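Slide 4: Fruit on the table at home
31 Jul 2019, Elto storage session

Start with the room. Most households keep fruit where they use it, often on a table beside the bed. Skip the Pullow figures if time is short.

Point out the bowl type. Open lattice lets air reach the underside of the fruit. Solid bowls hold moisture at the contact points.
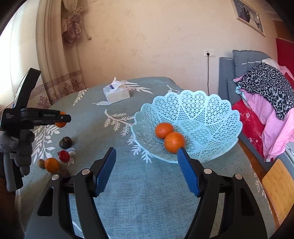

Fig. 4. Lattice bowl with two oranges; pomegranate and other fruit on the cloth.

Note the shriveled piece on the tablecloth. Sort by condition first, then by kind. Citrus goes in the bowl, one layer only, checked every 4 days.

The Drutov survey covered 70 homes. In 40 of them fruit was kept loose on a cloth. Repeat planned for December.

Pause for questions, then slide 5.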